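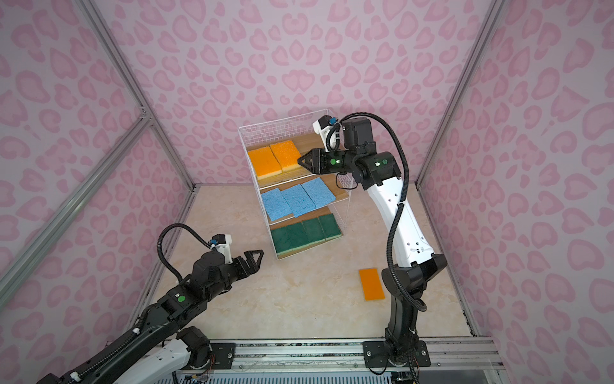

Sponges sorted by color on a three-level rack, one orange one still on the floor

Can a robot restock shelves in a small shop yet?

Asked 24 October 2020 in Shop and Workroom

I run a housewares store with 38 feet of shelving for cleaning supplies. Loose sponges are the worst of it. Customers pick them up and put them back on the wrong shelf, and every night somebody has to sort them again. The picture is the same kind of job, with orange on top, blue in the middle and green at the bottom. Is there anything I can buy that does this, or is it still lab work? My budget is 2,000 dollars.

Huw Gittins

Answer 1 (accepted)

Not at that budget. Two arms, grippers and wrist cameras will cost you well over that before anyone sets them up. Sorting by color is the easy part. Placing is harder. Look at the green ones on the bottom shelf, packed tight in a row. To add one to a row like that, the gripper needs room for its fingers, and a sponge squashes when you squeeze it. There's also a shelf right above, so the arm has to come in from the front.

A booth like that stays the same all day. A store aisle has carts, kids and different lighting. I worked on a packing line at Skondlow and we had one arm that did a single box size well – change the box and we lost the afternoon.

I'd buy divider bins and look again in a few years.

Edine

Answer 2

depends how many you sell. we do 278 a week and it takes one person ten minutes a night, no robot is going to pay for itself on that

Answer 3

Does it have to be sponges? Robot floor cleaners are pretty good now.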